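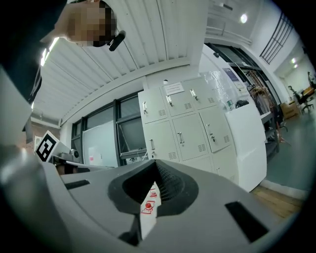

Locker room corner: is it worth fixing up?
Forum > Shared Spaces > Storage and Seating

clivham_desk
We have the white metal lockers, three columns of them, and in front of that a bare gray floor. Chun-hung Chou wants to make it a "waiting corner" with the wire chair and the red lanterns. Budget is 400. I don't see who would wait there. Opinions?

getberg4
I'd wait there if the chair was any good. Wire seats look nice in a catalog and leave a grid on your legs.

jlcheng
It has a cushion on it, the white one with the black flowers. I picked it. Try sitting on it before you complain.
Jui-lin Cheng

getberg4
A cushion on a wire chair slides. I had two from Wamach and got rid of both in March. Does yours tie on?

jlcheng
No ties. I could sew some.

oldhinge1823
So the plan is to spend 400 on a corner that already has a chair. What is the money for?

clivham_desk
A rug, a small table and a second chair. The quote I got from Cheng came to over 800, so something has to go.

oldhinge1823
Drop the rug. A rug in front of lockers gets dirty in a week and catches on every bag. That floor has smudges on it already and it's the easy kind to mop.

jlcheng
I disagree. Without a rug it's cold and it echoes. Corrugated ceiling, metal doors, hard floor, what did you expect?

oldhinge1823
One rug won't fix a ceiling.

getberg4
Can we talk about the lanterns? Three of them on the floor near the lockers. Somebody is going to kick one.

clivham_desk
My worry too. Chun-hung says they are what makes the corner. I say they're red wire cages at shin height.

jlcheng
They have handles. Hang them up. Top of the lockers would work too if you don't want holes.

getberg4
Then you'd need a step stool to dust them. Who is doing that?

plainpine
Has anyone looked at it from above? You can see how much floor the chair legs take up. They splay out well past the seat. Two of those and a table is a squeeze if people still need to open the doors. 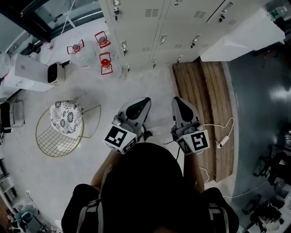

Re: Locker room corner: is it worth fixing up?

clivham_desk
Okay, the legs are a fair point. I'm leaning toward one chair, no rug, lanterns off the floor. Still not sold on calling it a waiting corner.

jlcheng
One chair looks lonely. Get a bench then.

oldhinge1823
A bench I would vote for. Measure the door swing first.

clivham_desk
Will measure on 14th April and post the numbers.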